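News from the Ackroyd workshop: the two-arm booth

Many members asked me in July what we are building in the corner behind the lathe, so I write this report for the newsletter. My name is Cirilo Serrano and I share the project with Colin Cheetham. He does the electronics and most of the software. I do the mechanical parts, and I clean up after both of us.

The project is called Morno. It is a small booth with two robot arms, and we want them to learn simple table work: pick up a thing, move it, give it to the other arm, put it in the right place. Such systems exist for a lot of money. We wanted to know how far two people can come with evenings, second-hand parts and the tools of a shared workshop.

The frame is made from slotted aluminum profile. At first we had each arm on its own clamp at the edge of a table, and this was a mistake. When one arm stopped quickly, the table moved a little, and then the other arm missed its target. After two weeks of bad results Colin put a dial gauge on the table and we saw the problem. Now both arms are bolted to one rail assembly which goes along the front. I ordered the profile cut to 855 mm from Lascombe, and the ends came very square, so I did not have to mill them. Please use a thread locker on the T-nuts if you build something like this. I did not, and I had to tighten everything again after the first long run.

For the arms themselves we bought one used set from a school that closed its lab, and the remaining parts came from Cinside. For this reason the left arm is mostly black and the right one is mostly white. The colors do not matter for the function, but the older joints have more play, and Colin had to write a separate calibration for each side. He does it every time we switch on. It takes a few minutes and you should not lean on the bench while it runs.

The walls have a light gray tile pattern, and the floor looks like stone. We had plain white panels before and I liked them better, but the software had too little to hold on to in the background. With the lines of the tiles it is also easier for a human to see if the view has shifted since the last session.

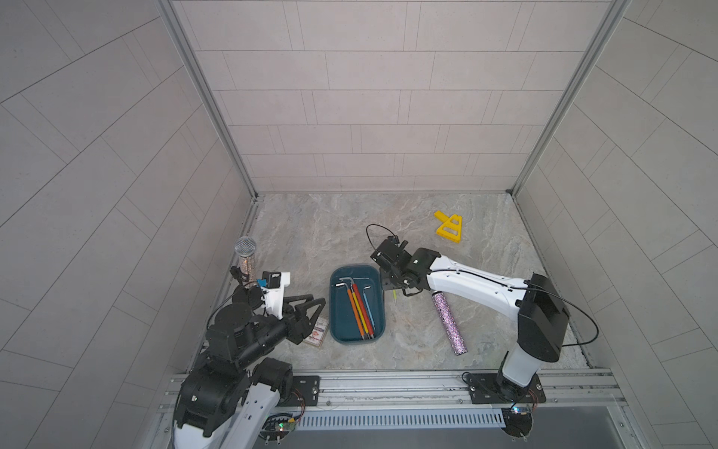 The task we work on now is sorting hand tools into a tray and out again. It sounds easy. A long thin tool with a bent tip is a difficult object for a gripper with two fingers, because when you hold it at the handle the heavy end wants to turn down. If the grip is a little too far back, the tool rotates and the tip catches the rim of the tray. Colored handles help us very much here. We can write in the log "orange, dropped" and both of us know later which one it was.

Each arm carries a small camera on the wrist. I made the first bracket from 2 mm sheet and it vibrated so much that the picture was not usable at higher speed. The present brackets are stiffer. The cable is still our weakest point. It must have a loop big enough for the wrist to turn, but a big loop likes to catch on things. Colin wants to lead it inside a spiral sleeve. I think the sleeve will be too stiff in winter, when the workshop is cold, so we will try it on one arm first and compare.

We started with a very tidy floor and only the tray on it. The arms became quite good, and then somebody left a pencil next to the tray and everything went wrong. Now we put different objects around on purpose, shiny ones also, and we change their places between runs. Our plan is 500 recorded runs before we let the software work alone. A good evening gives us 30, if no cable comes loose and Colin does not start to improve something in the middle.

Some practical points for all who use the room. The emergency stop is the red button on the right leg of our bench. Press it if anything looks wrong, we will not be angry. Please do not put your hand in the booth while the lamp on the bench is on, even when the arms are standing still, as they may only be waiting for the next command. The extraction fan makes the bench shake slightly, so write your name on the board if you need it in the evening and we will plan our runs before or after.

We are still looking for a quiet 24 volt power supply, for short pieces of thin flexible cable, and for old hand tools with handles in strong colors. They can be worn out. You can leave them in the gray box under our bench.

Visitors are welcome from seven in the evening. Colin usually comes a little later, and he has the password.

Cirilo Serrano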